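Learning to Ring the Bell

Students at Ronton College spend their first term in robotics without touching a motor. The Automation Studies course, now in its third year, begins entirely in simulation, and its opening assignment has become something of a tradition. Each team must bring a simulated arm to a desk bell on a table and press it once, cleanly.

The exercise was drawn up with the college's partners at Berkum, whose training department had found that new starters often understood programming well but had little feeling for distance. A bell is a small target. An arm that stops too high does nothing, and one that comes down too far would, in a real workshop, damage both the bell and itself. 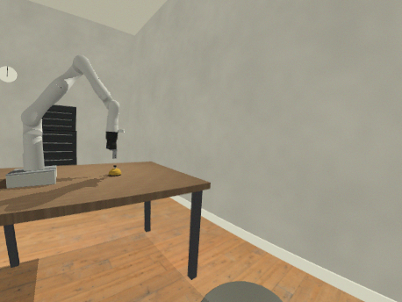
This year 18 students took part, working in small teams in the computer suite. Every team receives the same virtual room, the same arm and the same starting program, which is deliberately incomplete. The missing portion concerns the approach, and students are asked to write it themselves before they are shown any worked solution. They also keep a logbook, which counts towards the final mark.

Teams are allowed 300 attempts over the course of the module. The figure sounds generous, but the bell is moved to a new position for each attempt, and a program that performs well in one corner of the table may fail in another. Several teams used a large part of their allowance before Easter and had to plan the remainder with care.

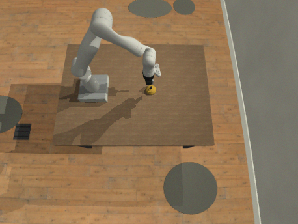

Assessment takes place in May. Each program is run without further changes, and tutors review the results from several viewpoints, including one looking straight down at the tabletop. Marks are given for accuracy, for the smoothness of the movement and for the quality of the written record. A team that can explain a poor result in full may score higher than one that succeeds without knowing why.

The highest mark this year was 93, awarded to a team of second-year students who had rewritten their approach seven times. Their logbook has been kept by the department and will be made available to next year's intake.

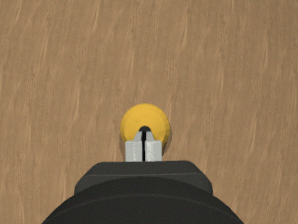
Successful teams go forward to the Trokel Challenge, an open competition for colleges in the region, where the task is extended to include objects of different heights. Ronton has entered on two previous occasions. The college is grateful to the Kanagaratnam Fund, which meets the cost of travel and of the additional computers required for the final.

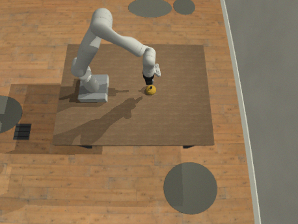 The simulated arm with its gripper over the bell, seen from high above the table.

Applications for the September intake are open until the end of June. No previous experience of programming is required, although applicants should be comfortable with basic geometry. An information evening will be held in the main hall at 6.30 pm, and current students will be present to demonstrate their work and answer questions from parents and prospective applicants.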